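Moving out of a flat after eleven years, or the wash bag problem

I have been packing for a fortnight and I own, by the look of it, nothing but lids. The pans they belonged to left at some earlier date without telling me. If you are thinking of moving house, my advice is to stay where you are and learn to love the damp.

The move is from Ernton to Soltthorpe, a distance you could cover on a bicycle if you were in a good mood and the wind was behind you. People keep saying how easy it must be, going such a short way. It costs almost exactly the same as going a long way. The van has to be loaded either way, and the stairs don't get any shorter for knowing the journey is only ten minutes. The first firm I rang wanted 400 pounds plus something they called a piano allowance. I have no piano. They said it was standard.

So I went with Campos, who are cheaper and answer the phone as if you've woken them. They sent me a form to fill in, room by room, with every object I intended to bring. It has 188 lines and there is a line for "ornamental anchor". There is no line for books, which come under "other, heavy". I filled it in over one long evening with a glass of wine and gave up somewhere in the hall cupboard, where I found the tent.

About the tent. I bought it the summer I decided to be a person who camps, and I camped in it once, on a slope. It has since lived behind the hoover. I carried it to the pile for the charity shop, then back to the cupboard, then to the pile. It is currently in the bath. I can't defend this but I would like it noted that I did get rid of the bread maker, and that was much harder.

The general wisdom is that you should handle each thing and decide at once. I tried it with the kitchen drawer and it took most of a Tuesday. What do you do with a key that fits nothing? I have five of them. Throwing away a key feels like throwing away a door, so they're coming to Soltthorpe, where they will also fit nothing, and I expect the next person will inherit them along with the boiler manual.

Boxes, a word on those. The ones from the supermarket are free and smell of bananas. The ones you buy are strong and have a neat little panel on the side where you write what's in them, and by the second week every panel says MISC. I have a box marked MISC (GOOD). I don't remember what the good was. My neighbour lent me a tape gun and I've used it with great confidence and no skill - there are stretches of skirting board in this flat that are now very securely sealed.

Then clothes. I had a plan for clothes. I'd read that the trick is to leave them on their hangers and pull a bin bag up over the lot, which works beautifully right up to the moment you lift it. After that I went over to mesh wash bags, one for socks, one for pants, one for the things I will need on the first night and must not lose. I have already lost that one. The mesh is a good idea, mind, as you can tell what's inside without opening it, and in a house full of MISC that's worth a great deal.
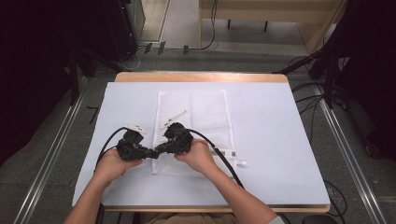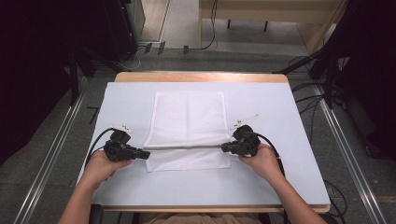
White mesh on the table, this one. 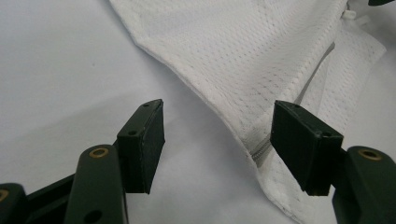 4 min read

Where was I? The new place. It has a proper larder, which I have wanted since childhood, and a front door that sticks. The agent demonstrated the door by leaning on it in a practised way while talking about the school catchment, and I've been leaning on things ever since to get my shoulder in. The house number is 123, and I'm far too pleased about it. I intend to spell it out slowly on the phone to people who have already understood.

I've also had to tell everyone the new address, and this has been the worst job of the lot. The bank took two goes. The electricity people believe I am moving out of Soltthorpe and into Ernton, and have sent me a card at the old flat welcoming me to it. Skoltulico, where I bought one lamp several winters ago, updated my details in seconds and wished me luck. I don't need another lamp but I'm tempted.

The van comes at eight in the morning. The kettle goes last and comes off first, so it's staying on the worktop with two mugs and the end of the teabags. Everything else is taped shut, bar the tent, and I still need to have a bath.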